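Open day at the Pamholm armor workshop

The armor collection at Pamholm opens its workshop to visitors twice a year, once in May and once in the fall. I went to the fall one on Thursday, September 18, 2025. Entry was by ticket and the gate opened at ten. Parking is in the field across the road, which was soft after the rain, so bring boots.

The main hall is a former railroad repair shed with 60 parking bays, of which 50 are filled. Most of the vehicles are postwar, but the visitors were clustered at the far end, where the wartime chassis are kept. The hull everyone wanted to see is a tracked self-propelled gun without its gun. The side plates are off on the left and you can look straight in at the torsion bars. One of the bars is a replacement forged last winter, and it is easy to pick out by the clean splines.

The engine bay was empty. The engine itself stood on a test bed in the side building, and they ran it at noon and again at three. It was louder than I expected even with the doors open. The log sheet pinned to the stand gave 1,232 hours of labor on it so far, most of that on the cooling system. The original fan drives were badly corroded and two housings had to be cast new by Skála, a foundry that also does their road wheels.

I spent a good hour at the track table. Each link is measured at the pin holes and sorted into 4 grades, and only the first two go back on a running vehicle. The rest are used on static displays. Visitors were allowed to try driving a pin with the long hammer — it takes more swings than you would think.

The Isudden exhibit upstairs covers recovery vehicles and how a battalion moved its breakdowns. It has good maps and an original towing bar, but the lighting is poor and the labels are set too low. Allow half an hour.

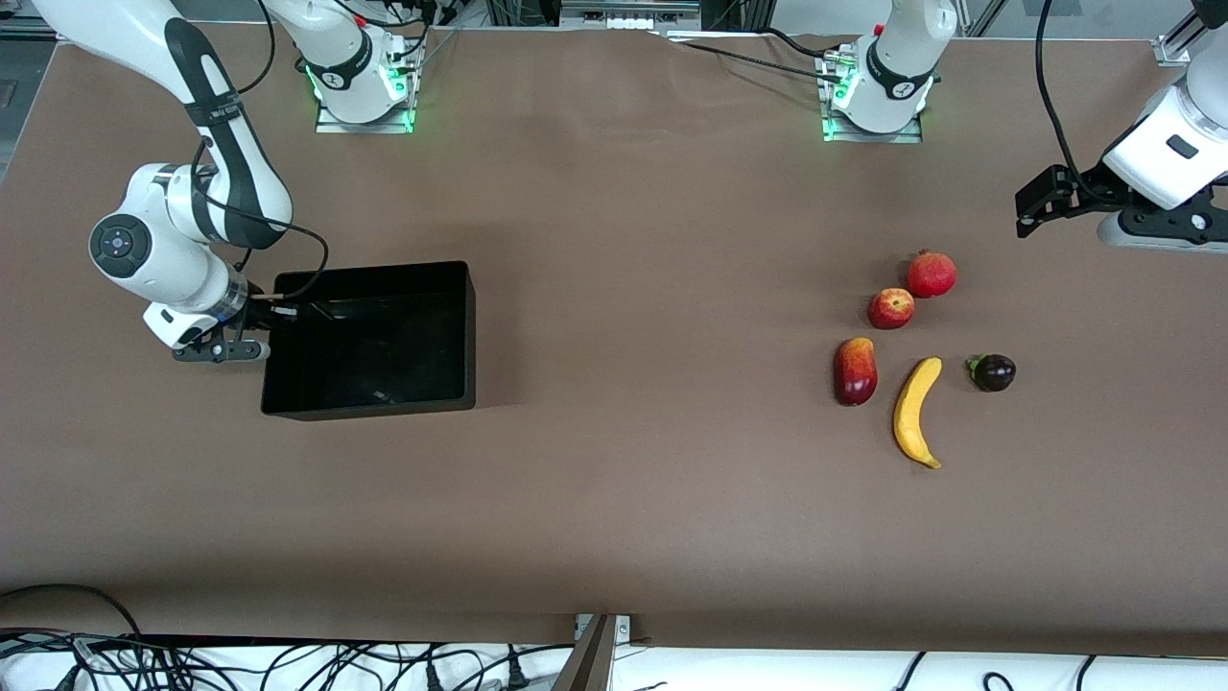 Jenura
Contributor, museum and workshop visits

Food was soup and rolls from a tent by the gate, cash only. The bookstall had a decent shelf of old maintenance manuals, including a transmission handbook I have been after for years. I paid too much for it.

The driving display at two was short. Two vehicles did three laps each and one stalled on the bank and was pulled off with a cable. Stand on the east side if you want to see the suspension working, and bring ear protection for children.

The toilets are behind the paint shop. The next open day is in May, and tickets go on sale at the gate office after New Year.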